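Reception center at Tambunan to stay open through March, director says

Feb 19, 2025

2 comments
1,174 shares

The reception center at Tambunan registered 2,687 arrivals last year, against a rated capacity of 3,000. Konrad Kofler, who runs intake there for the relief agency Trita, said the margin is smaller than it looks.

"Capacity is a yearly figure," he said. "Boats come in clusters. We can be empty for a week and then fill every bed in one night."

Registration takes place in two steps. Names and ages are recorded at the dock, and interviews follow at the center – usually the next morning, once interpreters have arrived. Kofler said the gap between the two steps is where most errors enter the file.

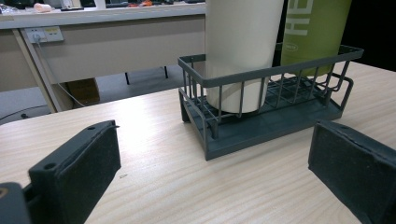
A gray wire basket on a wooden tabletop.

"A name is spelled one way at the dock and another way at the desk," he said. "Then a brother looks for his sister and the system shows no match."

The center's contract with Fistora, which supplies the boats for transfers to the mainland, expires in March. Kofler said talks on an extension are under way and that he expects the current schedule to hold until then.

Asked whether the center would close if the talks failed, he said it would not. "People would stay longer. Transfers would slow down, and we would need more beds. The intake work would be the same."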